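14/02/2021
By Sorcha Rankin

The Salt Road Ledgers: Trade and Faith on the Northern Coast
Heiðrún Ásgeirsdóttir
Hardback, Grendia Press

This is a history of the merchant families who ran the salt trade out of the port of Hedness, and of the chapels, schools and burial clubs they paid for. Heiðrún Ásgeirsdóttir spent several years with the account books of the Tierney family, which had been kept in a private house and never catalogued. There are 2547 entries in the surviving ledgers, and the book reads them alongside parish registers and court papers.

The author argues that religious giving in Hedness followed credit. Families who lent to one another worshipped together, and when a loan went bad the seating in chapel often changed within the year. She is careful about how far this can be pushed, and chapter 3 sets out the cases that do not fit.

Contents
The book is in four parts. The first covers the port and its hinterland, the second the ledgers themselves, the third the chapels, and the last the collapse of the trade and what the families did afterwards. There are 20 maps and tables, a glossary of weights and measures, and a full index. Quotations are given in English, with the original wording in the notes.

Who it is for
Students of economic and religious history will get the most from it. No knowledge of bookkeeping is needed – the second part explains how a double-entry ledger works before using one as evidence. Chapter 4 can be set on its own as a seminar reading. 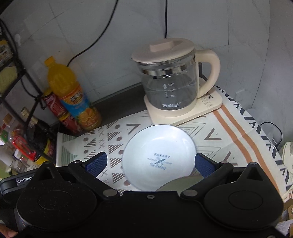
Ordering and delivery
Copies are sent from our Gorkamari warehouse. Libraries can order through their usual supplier or write to us for an invoice. The paperback is due in March and can be reserved now. Teachers considering the book for a course may ask for an inspection copy – please give the course title and the expected number of students.

Returns are accepted if the book is unmarked and in its original wrapping.

Last updated by the Grendia web desk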